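Gokix Home Chore Kit: Set-Up Guide
Section 4. Floor Pick-Up: What to Expect and How to Set It Up
Revised November 18, 2023

4.1 Before you start

Floor pick-up is the chore most owners try first. It is also the chore where the Gokix does best, as long as the floor is bare and the objects are spread out. Read this section before you turn the chore on.

The Gokix does not tidy a room the way a person does. It goes to one object, closes on it, lifts it, carries it to the bin, and comes back for the next. A person clears a child's bedroom floor in a few minutes. Allow the machine most of an afternoon for the same room, and expect to find a few things still on the floor.

In our December trials at the Stasedov test house, the arm made 206 attempts on single objects on hard floors. It put 158 of them in the bin. Most of the misses were thin or flat things: playing cards, a sock pressed against a baseboard, a coin. Balls, blocks and plastic cups gave the least trouble.

4.2 Chores by level

Level A. Can be left to run with someone in the house.
Balls, blocks, empty cups and soft toys on tile, wood or vinyl.

Level B. Stay in the room.
Socks, dish towels, shoes without laces, anything on short-pile rug.

Level C. Do not use.
Glass, full containers, cords, pet bowls, knives or tools, anything on stairs. Folding laundry and loading a dishwasher are not supported in this release.

Shop users: sorting loose parts from a floor or bench counts as Level B at best. Do not run the chore near powered equipment.

4.3 Preparing the floor

1. Sweep or vacuum. Grit gets into the finger joints.
2. Pick up cords and rugs with fringe.
3. Turn on the room lights and open the blinds. Strong sun in one patch of the floor is worse than a dim room with even light.
4. Place the bin against a wall, with its open side up, and leave it there until the chore is finished.
5. Leave 2 feet of clear floor on every side of the bin.

Note: Grout lines do not need to be covered. Glossy tile may cause the arm to reach for a reflection. If this happens, switch Floor Type to Shiny in the Lokus app and run the chore again.

4.4 First pick-up test

Use a tennis ball. It is light, it is hard to damage, and its color stands out on most floors. Keep the room clear of children and pets during the test.

1. Set the ball on the floor and wait until it stops rolling.
2. Open the fingers all the way. The gap should look wider than the ball.
3. Line up the fingers so that the ball is ahead of the gap, with clear floor between. It does not have to be exactly centered.

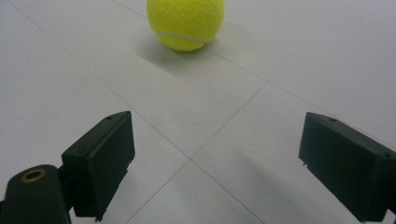
4. Press Approach in the app. Keep your hand near the Stop button.
5. When the ball is between the fingers, press Close. Grip strength starts at Low. Leave it there.
6. Press Lift. Wait for the tone.
7. Press Release over the bin.

Repeat the test five times. If the ball goes in the bin four times or more, go on to section 4.5. If it does not, see the list below.

Caution: Do not put your fingers in the gap to guide an object, even with the grip on Low.

If the ball rolls away when touched, lower the approach speed by one step. On an uneven floor the ball may keep rolling. Test with a block instead.

If the fingers close short of the ball, wipe the camera cover with a dry cloth and run Depth Check.

If one finger touches first and pushes the ball sideways, check the screws on both fingers and then run Finger Align.

4.5 Running the chore on its own

1. In the app, choose Chores, then Floor Pick-Up.
2. Draw the area on the room map. The largest area allowed is 125 square feet.
3. Choose Level A or Level B.
4. Press Start.

The chore stops when the arm finds nothing more to pick up, when the bin is full, or after three misses in a row. Misses are marked on the room map. Pick those objects up by hand before you start again.

Note: Battery life for this chore is listed in section 7. For use with the Li extension arm, see the sheet packed with the arm.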